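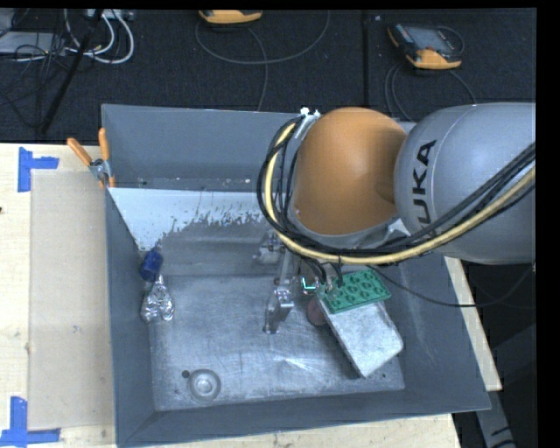
Section 4. Placing, leveling and first use of the Vestum drying cabinet

Please read this section to the end before you begin. The cabinet is heavy when it stands on its base, and some of the steps are hard to do again later when it is already against the wall. Keep the booklet after the work is finished. The next owner or tenant will also need it.

This section is valid for the models with one door and for the models with two doors. When a step is only for one of them, it is written at the beginning of the step.

4.1 Before you choose the place

The cabinet is 682 mm wide. This is the measure of the body only. The door handle and the hinges need more room, and on the side of the hinges the door must be able to open past a right angle, or you will not be able to pull out the shoe rack.

The floor must be flat and hard. Tile, stone and concrete are good. A wooden floor is also good if it does not move when an adult walks over it. Do not place the cabinet on carpet, on a rubber mat or on loose boards. The air goes in under the base, and soft material closes the opening.

The room should not be colder than a normal cellar in winter. In an unheated garage in December the cabinet will work, but the program will take much longer and water may stay in the collecting tray.

CAUTION: Do not install the cabinet in a room with a shower or a bathtub. Steam in such a room can enter the control panel.

CAUTION: Do not use an extension cord or a power strip. The plug must go directly to a grounded wall outlet, and you must be able to reach this outlet after the cabinet is in its place.

4.2 Unpacking

Two persons are needed for this work.

1. Stand the carton upright, with the arrows pointing up. Cut the straps. Hold each strap with one hand while you cut it with the other, as it can jump.

2. Lift the carton sleeve straight up. Do not cut the sleeve with a long knife – the door is directly behind it and the paint is easily scratched.

3. Take away the corner pieces and the foam from the top. Leave the blue film on the door until the cabinet is level.

4. Open the door and take out the accessory bag, the hanging rods, the shoe rack and the glove holder. They are fixed with tape. Pull the tape slowly.

5. Remove the two transport screws at the back. Close the holes with the plastic caps from the accessory bag.

NOTE: Keep the transport screws. If the cabinet must travel again and the screws are not in place, the fan can come off its holder, and this damage is not covered by the guarantee.

Check the contents now against the list on the inside of the carton lid. If something is missing, write to the Sonotley parts desk and give the serial number from the plate behind the door. The seller cannot send single parts.

4.3 Fitting the feet

The feet are in the accessory bag. Each one has a short thread, a lock nut and a round plastic pad.

1. Lay a blanket on the floor. Together with the second person, tilt the cabinet backward and lay it down slowly on its back. The door must be closed and held with tape.

2. Turn a lock nut onto each foot until it is close to the pad.

3. Screw the feet into the base by hand. They must go in straight. If a foot becomes stiff after one turn, take it out and begin again. Do not use a wrench for this step.

4. Lift the cabinet up again. One person lifts, the other person holds the base with the foot so that it does not slide. Wear closed shoes.

CAUTION: Never push the cabinet sideways on its feet. Lift it, or put it back on the blanket and pull the blanket.

4.4 Connecting the air hose

There are two ways to use the cabinet. It can send the humid air out through the wall, or it can work with the collecting tray. With the tray no hose is needed and you can go directly to 4.5.

For the way through the wall:

1. The opening in the wall must have a diameter of at least 94 mm on the whole length. Ask the owner of the building before you make a new opening.

2. Slide the clamp over the end of the hose first. Many people forget this and must remove the hose again.

3. Push the hose over the collar on top of the cabinet until it touches the edge. Move the clamp to the middle of the collar and tighten it with a screwdriver. It is tight enough when the hose cannot be turned by hand.

4. Lead the hose to the wall on the shortest way. Cut off what is too long. A hose which hangs down in the middle will collect water at the lowest point.

5. Fix the outside flap with its opening side down.

NOTE: Do not connect the hose to a chimney, or to a pipe which is already used by a kitchen hood or a gas heater. Only an authorized person can decide whether an existing ventilation pipe is suitable.

NOTE: The hose in the Cârstea accessory set is a little narrower than ours and it needs the adapter ring. The ring is sold with that set. Without the ring the clamp will hold for some weeks and then the hose falls off.

4.5 Leveling

1. Put the cabinet in its final place and leave a gap of 85 mm between the back and the wall. The distance pieces on the back have this length. If they touch the wall, the gap is correct.

2. Put a spirit level on the top, first from left to right, then from front to back.

3. Turn the feet by hand to raise or to lower a corner. Begin always with the lowest corner.

4. Open the door halfway and take your hand away. The door must stay where it is. If it closes by itself, raise the corner on the hinge side at the back by a small turn and try again.

5. When the door stays, hold each foot and tighten its lock nut upward against the base. Now you can use the wrench.

6. Fix the wall bracket. It is included for all models and must always be used. Choose screws and plugs which are right for your wall – those in the bag are only for concrete and solid brick.

CAUTION: Children can climb on the open door and pull the cabinet over. Do not use the cabinet, also not for a short test, before the bracket is fixed.

4.6 Hanging rods and racks

The rods are all the same length, and each has one fixed end and one end with a spring. Put the fixed end in the left holder, press the spring end in and let it go into the right holder. Pull down on it with your hand. It should not move.

For long coats use only the top rod. For children's clothing you can use the top and the middle one. The glove holder hangs on the door, never on the rods, or it will touch the rear wall and the gloves will not dry at the fingertips.

The shoe rack slides in above the air outlet. Put boots on it with the soles toward you and the tongue pulled open.

4.7 First use

The first program is done without clothes. There may be a smell of new paint and warm dust, and this is normal for the first two or three programs. Open a window.

1. Check that no foam, film or paper is left in the cabinet, and look also under the shoe rack.

2. Models with tray: push the tray in until it clicks. Without the click the cabinet does not start.

3. Put the plug in the outlet. The lamp over the start button blinks slowly.

4. Turn the dial to LONG and press start. The lamp now stays on.

5. Wait until the program ends by itself. Do not open the door during this first program.

6. Let it cool with the door open, then wipe the inside with a soft cloth and clean water.

After this you can dry clothing. Spin or wring everything before you hang it. Clothes which drip fill the tray quickly.

CAUTION: Never dry clothing that was cleaned with gasoline, thinner or stain remover, or that has oil from cooking or from an engine on it. Wash it in water first, two times if there is still a smell.

CAUTION: Do not dry foam rubber, down pillows or shoes with glued rubber soles on LONG. Use GENTLE.

NOTE: For wax coats and other treated cloth please ask the maker of the coat. Some customers use Brutero wax and tell us that it becomes soft already on GENTLE and leaves spots on the floor of the cabinet. The spots can be removed with warm water and dish soap.

4.8 If it does not start

Lamp is off: check the plug and the fuse of the room.

Lamp blinks fast: the door is not closed. Look for a sleeve or a lace between the door and the seal.

Lamp blinks two times, then a pause: the tray is full or is not in place.

Lamp is on but no air is coming: pull the plug and look if the transport screws at the back were removed (see 4.2, step 5). If they were removed, do not open the rear cover. Call the service.

Questions about this section can be sent to Kerstin Pfeiffer in customer service. For installation in shared laundry rooms, kindergartens and ski clubs, please write to Abrehet Weldu before you order the hose, as other wall flaps are used there. In both cases give the serial number and say if your model has one door or two.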